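Flidham Recorded Music Archive
Progress report to the Mundstead Fund
Prepared by Teresa Fahy, project lead
18 Aug 2023

Grant purpose: cataloging and public access for the Zarnance collection of pop singles, promotional discs and radio interviews, 1998 to 2009

1. Status

The project is on schedule for cataloging and behind schedule for rights clearance. Spending is within budget on all lines except storage, which is covered in section 5. No change to the end date is requested.

2. Cataloging

The collection as received holds 4000 items. The bulk are CD singles and promotional copies sent to radio stations, with a smaller run of interview discs, press kits and fan club mailings. At the close of June, 900 items had full records: artist, label, catalog number, track list, running times, writer and producer credits, and condition grade. The remaining items have a shelf number and a title only.

Credits have taken longer than planned. Promotional copies often carry a different mix from the retail single and name a different producer, or none. Where the sleeve and the disc disagree, the record now gives both and marks the field as unresolved. Lyle Achterberg has written a short guide to this practice so that records made by different people will match. It replaces the one-page sheet used in the first quarter.

Artist names are a second source of delay. Several singers in the collection began in talent shows or girl groups and later recorded under a first name, a married name or a new stage name. We link all forms to a single entry. The duo Crăciun is filed with the diacritic, with a cross-reference from the plain spelling, after test searches without it returned no results. Their two singles and one dance remix are now findable under either form.

3. Digitization

Interview discs were given first priority, as agreed. These are short conversations recorded for radio, usually with gaps left for a local host to read the questions. Transfers have been completed for 524 tracks. Each was saved as an uncompressed master with a smaller listening copy. Error rates on pressed discs have been low. Recordable discs are worse, and those with paper labels are worst of all – a number of them read only on the older of our two drives. Discs that fail on both drives are set aside with a note and are not retried.

No attempt has been made to remove clicks or adjust levels on the masters. Listening copies are matched for volume and nothing else.

4. Rights and access

The access plan assumed that most interview discs could be streamed on the open web after a letter to the label. Labels have been slow to reply, and in several cases the company that issued the disc has been sold more than once and the present owner does not know what it holds. Until this is settled, the listening copies can be heard only at Flidham, on the reading room computers.

We propose to publish the catalog records and the interview transcripts summaries first, and add audio as permissions come in. The revised order of work does not affect the total cost.

The proposal was sent to a small group of test readers.

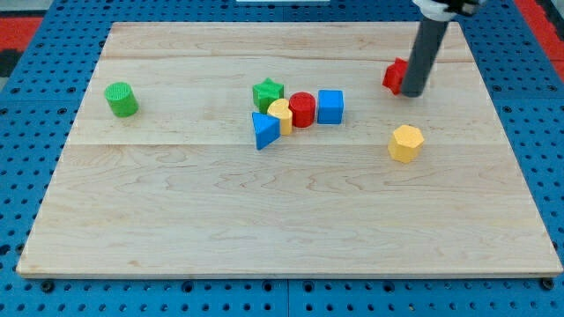
Lyle Achterberg wrote back that summaries would serve most researchers well enough, provided each one gives the date of the interview and the single being promoted, and that a full transcript should still be made for any artist with fewer than three interviews in the collection. He also asked that chart positions be left out of the summaries, as they can be looked up elsewhere and go wrong easily when copied by hand.

Both points have been adopted. The second will save a field on the entry form.

5. Budget

Storage costs are over the planned figure. Uncompressed masters were estimated from the length of a typical single, but many interview discs run much longer. The overspend will be met from the travel line, which is largely unused.

6. Next period

– Complete full records for the remaining boxes of CD singles, starting with solo female artists
– Begin transfers of the press kit discs
– Send second letters to the 5 labels that have not replied
– Open the catalog search page to the public, without audio

The next report will include usage figures for the search page if it has been open long enough to produce them.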